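Workplace & Automation | Staff Newsletter
7/29/20
4 comments | 13 shares

Folding work at Komport: what has changed since November

Komport has handled linens and soft clothing for small guesthouses since before most of the current staff joined. Until last November the work was all done by hand, start to finish. Now part of the day goes to folding with hand-held grippers, so that the folding machine the company is developing, called Nazari, has good examples to learn from. Several people in other departments have asked what that means for the folding staff, so this item sets it out.

The short version is that the job has split in two. Mornings are still regular orders, folded by hand at the long benches in Rarnham. Afternoons are recorded folding. A person holds a gripper in each hand, works through a fold at a steady pace, shakes the piece out and starts again. The recordings go to Savita Garg's group, which checks them and sends back notes the next day. A session that looks fine to the person doing it may come back with half the folds marked for repeating, usually for speed.

Some of the afternoon work is done in ordinary living rooms, and the notes from those sessions have been more useful than the ones from the benches. A living room has soft seats, odd tables and light from one side.

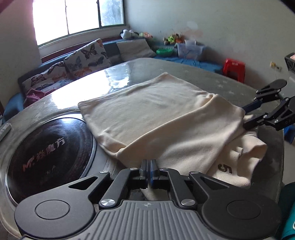 Towels were the first item on the list and are still the one most people start with. They have straight edges and four corners, and a new person can get a usable recording on the first afternoon. The trouble is in the thick ones. With a fleecy towel like the cream one on the glass-topped table, the fold wants to open again as soon as the jaws let go, and a hand would simply press it flat without thinking. With grippers you have to decide which corner to hold and which one to work, and keep holding it. Embroidery, such as the brown 5 on that towel, is useful to the folder as a way of telling which side is up. Glare from a window on a shiny table makes it harder to judge an edge, and people have started turning the towel at an angle to get around that.

Pay was the first question at the spring meeting. Recorded folding is paid at the same hourly rate as bench work, with no piece rate. Bench targets were lowered to match the shorter bench day. The target for recordings is 2000 accepted folds for towels before the list moves on, and 587 had been accepted when this item was written. No date has been set for the machine to take on regular orders.

The second question was hours. No one has been moved off the folding team. Two people asked to go to full days of recording and were allowed to try it, and both went back to the split day after a few weeks. Wrists were the main complaint. The grippers are not heavy, but squeezing and releasing all afternoon is a different kind of tired from bench work — more in the thumb and forearm. Breaks during recorded sessions are now ten minutes in every hour, and they are counted as paid time.

Clothing came onto the list in June. Sleeves and cuffs take far longer than anything on a towel, and the order of steps still varies from one person to the next. Savita's group has asked that everyone keep to their own usual order for now and not copy each other.

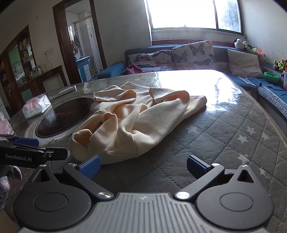

Devendra Kushwaha told us he would rather do ten sweatshirts on the bench than one with the grippers, and that he does not think the lower bench target makes up for it. He also said he would like to see what the machine does with his recordings, which so far no one on the folding team has been shown. Fair point, and it was passed on. A showing is being arranged at the Jisavness office, with seats for the folding team first.

Anyone who wants to try a recorded session before signing up for the split day can put their name on the sheet by the Rarnham time clock. Poonam Nishad is handling the schedule.

Filed under: Jobs and Machines, On the Floor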